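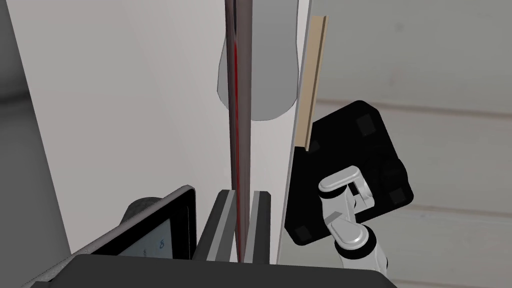
Speaker notes: Returns handling for drop-ship resellers

4 min read
Last updated: 2023-04-12

Opening
Scope is returns only. Onboarding and payouts are covered in the Seixas session. Assume the room knows how a drop-ship order moves from reseller to supplier.

Slide 2: Baseline
Data set is 3,916 closed orders on the Trelline catalog, all placed through resellers. Exchanges are counted as returns. Canceled orders are excluded. Read the definition out loud before showing the chart.

Slide 3: Where the delay sits
Buyer contacts reseller. Reseller forwards the request to the supplier. Supplier issues a return number. Label goes back down the same chain. Over 17 percent of requests were forwarded without an order number and had to be sent back. Pause for questions on this slide.

Slide 4: Return address
Two setups in use. Under the first, goods go to the reseller, who inspects and forwards. Under the second, goods go straight to the Nuria warehouse. The second saves one shipment but the reseller never sees the item. Resellers who accept condition disputes should stay on the first.

Slide 5: Refund timing
The reseller refunds the buyer from its own balance. The supplier credit posts after inspection. State the gap clearly: small resellers with 46 open returns can run short of cash on this alone. Recommend a held reserve, reviewed monthly.

Slide 6: Pedalance connector
Order number becomes a required field. Status codes are passed through unchanged. Partial returns are still entered by hand; a fix is planned for July. Do not promise a date within the month.

Slide 7: Warranty claims
Keep these out of the returns queue. Different form, different clock. If a buyer picks the wrong form, reassign it and keep the original request date.

If time is short, skip slide 4 and go to the connector. Leave the sample request form on screen during questions.

Contact | © 2023 Pedalance | Back to top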